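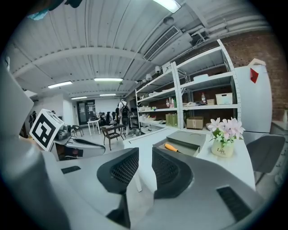

A screwdriver with an orange handle and a dark gray tray on a white table.

The clock in the Wusutville town hall was installed in 1862, one year after the building opened, and it has been wound by hand ever since. The woman who looks after it took over the job 16 years ago. She had been repairing mantel clocks in Plondent and answered a notice in the post office window.

"I'd never worked on anything bigger than a microwave," she says. "The first week I mostly cleaned."

Winding takes her 18 minutes, twice a week. Heat is the main trouble. In July the clock loses time, and she adjusts the pendulum by a turn or less.

"People call when it's off by two minutes. When it's right, I don't hear from them."

Her repair shop on Wibisono Street is still open three mornings a week. Most of the work is wall clocks that have been dropped, or oiled with the wrong thing. "Cooking oil is the worst. It sets like varnish."

She has been asked to look at the church clock in Prircombe, which stopped last winter. She hasn't agreed yet. The ladder there is steep, and she wants it replaced first.

The town hall tower is open to visitors on 27th August. The stairs are narrow, and bags have to be left at the front desk.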